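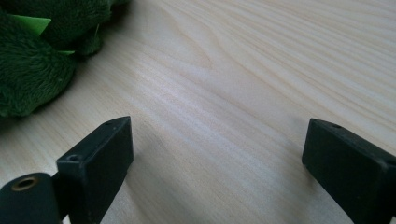

Figure 1. Long-pile plush toy in dark green with lighter green felt trim, on the pale wood table.

Textiles in Use > Papers > Soft Toys in Shared Play Rooms > Section 2

2. Materials and Handling

2.1 The toys

The sample consists of 149 soft toys on loan from the Fillstead play library, which lends toys to families and to small nurseries in the Posell area. All of them had been in circulation for at least one full lending season before we received them. Toys with batteries, squeakers or sewn-in rattles were left out, as were hand puppets, which wear from the inside as well as the outside and would need a separate method.

We sorted the toys by outer fabric into short pile, long pile, looped and flat. Long-pile toys were the smallest group and gave us the most trouble. Short pile wears in a fairly simple way: the fibers thin at the nose, the paws and wherever the toy is carried, and the backing begins to show. On long pile the fibers can tangle and lie flat well before any are lost. A toy can look worn out while still having nearly all its fiber, and a careful brushing may move it up a full grade. For this reason, long-pile toys were graded twice, once as received and once after brushing, and both grades are reported in Section 3.

The toy in Figure 1 belongs to the long-pile group. The fur is dense, shaggy and a deep forest green, and the body is lumpy, with several rounded sections pressed close together. Small pieces of yellow-green felt come out from between them. This kind of build is hard to grade with a simple map of front, back and limbs. The folds between the lobes are sheltered from rubbing and the tops of the lobes are exposed to it, so two very different surfaces can lie within a thumb's width of each other. We settled on grading the tops and the folds separately and keeping the lower of the two grades.

2.2 Table and light

All handling was done on a single table with a pale wooden top. We had first planned to use a gray cloth, as in the Uniyal method for knitted goods, but the cloth held on to shed fibers and they could not be collected cleanly. Dark fibers were easy to find on the light wood. Pale and cream-colored toys were the reverse case, and for those a sheet of black card was laid down first.

The light was kept soft and even. Hard light from one side makes pile look deeper than it is, and in an early trial it led both graders to score the same toys higher in the afternoon than in the morning. A light shadow beside the toy was accepted. It helps to show where the longest fibers end and the table begins, and the outline of the fur against the wood turned out to be one of the more useful things to look at on long-pile toys. An outline with separate fibers standing free usually went with a good grade. Where the fibers had joined into points, the grade was usually poor.

The table was wiped down between toys with a barely damp cloth and left to dry. No polish or spray was used during the study.

2.3 Pile recovery

Children squeeze soft toys, pack them into boxes and sleep on them. A grade given to a toy at rest says little about how the pile will look after an hour at the bottom of a toy chest. We therefore added a pressing step for the long-pile group. Each toy was pressed inward from the left and right sides at its widest part, released, and left alone for 60 minutes before its surface was graded again.

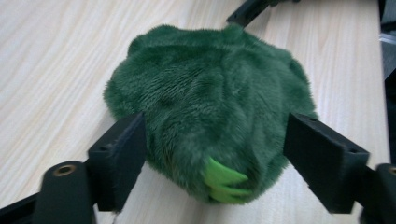
Figure 2. Plush under pressure from both sides. The fur is slightly compressed at the points of contact; lime-green prongs show near the lower center.

Figure 2 shows the pile with the sides pressed. The fibers on the top and sides lie in varying directions and form ridges, folds and swirls, while single strands still stand out along the upper edge. Ridges of this kind were a source of disagreement. One grader read them as early matting and the other as normal lie. The rule we adopted was to run a fingertip once across the ridge after release. If the fibers parted, the ridge was ignored; if they moved as one piece, it was recorded as matted.

Sewn-on trim was graded on its own scale, and it deserves more attention than it usually gets. Trim such as the pointed pieces in Figure 2 has edges and tips, and it sits in long fur that can wrap around it. We recorded four things for each piece of trim: whether the tips had kept their shape, whether the surface had pilled, whether the color had changed beside the seam, and whether fur had been caught in the stitching. Strands lying loosely over an edge were not recorded as caught. Trim that lay in layers was lifted with a blunt needle so that the lower layers could be checked as well — a slow job, but loose stitching on a lower layer cannot be found any other way.

2.4 Brushing and cleaning

Brushing was done with a Moveck soft wire brush, using short strokes that began at the tips of the fibers and worked down toward the backing. Starting at the backing pulls fibers out. In folds too narrow for the brush we used a plain comb with wide teeth. Trim was covered with a folded strip of paper while the fur next to it was brushed, since felt roughens quickly if the wires touch it.

Eight of the toys were too dirty to grade and were surface-cleaned with mild soap, then air-dried on a rack. They are marked in the tables and left out of the comparison of grades before and after brushing, because cleaning itself changes how the pile lies. No toy was machine-washed for this study. Most care labels in the sample were missing or could no longer be read, and the lending records do not say which toys had been washed by the families who borrowed them.

Loose fiber from brushing was gathered from the table by hand and kept in paper envelopes, one per toy. We had hoped to weigh it. The amounts from the short-pile toys were too small for our scale, so fiber loss is given in Section 3 as a simple three-step rating: none seen, a few strands, or a tuft.

2.5 Limits of the method

Both graders had handled lent toys for years and may be more forgiving than a parent would be. Color also had an effect. Dark fur hides flattened fibers, and on several dark toys matting was found by touch before it was seen. We did not correct for this, and dark long-pile toys may be graded slightly too high as a result. Toys of very uneven shape were turned more often than the others during grading, which adds handling of its own.

Related papers
Felt trim on children's clothing: edge wear after home washing
Storing soft toys between loans: open shelf or closed bin
Posell nursery survey: which toys come back, and in what state
A touch scale for matted pile
The Uniyal method for knitted goods, revised notes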